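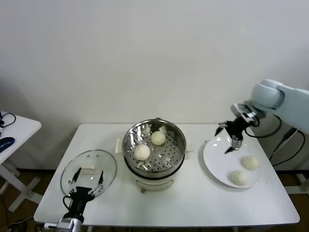

Levwood, back bench – January, a bit after lunch

OK, so the right arm let go early again, and this time I was standing close enough to hear it! Same story as before: it comes in over the plate, the fingers start to open while it's still well up in the air, and the bun drops the rest of the way. Kasun says it's the height offset. I was sure it was the cable (I always think it's the cable), so we argued for a while and then went and looked at the log like grown-ups.

Kasun wins, mostly. The release fires on a force reading, and the threshold is set to 80. Swinging out over the plate, the wrist reads over 200 with nothing touching it at all. So as far as the arm knows, it has landed. What I don't get is where the 200 comes from. The cables hang off that gripper and drape down the arm, and if they pull tight at full reach I'd expect something like this – so I'm not giving up on my cable just yet.

Run 316 is the one to look at if anybody wants the trace, the spike is very plain.

Left arm was fine on the lid all morning, no complaints there. Please don't copy its settings over to the right one, Wayne, the wrists aren't zeroed the same way and we'll lose another day!

Also, a safety thing. I reached for a dropped bun with the arms still live. Dumb. Oratile hit the stop before I'd even noticed, thank you Oratile. Stop first, then hands, and that goes for me too.

Next: re-zero the right wrist at full reach, tie the cables back with more slack, and run it again with the threshold at 600 and the speed way down. Keabetswe has the bench until four.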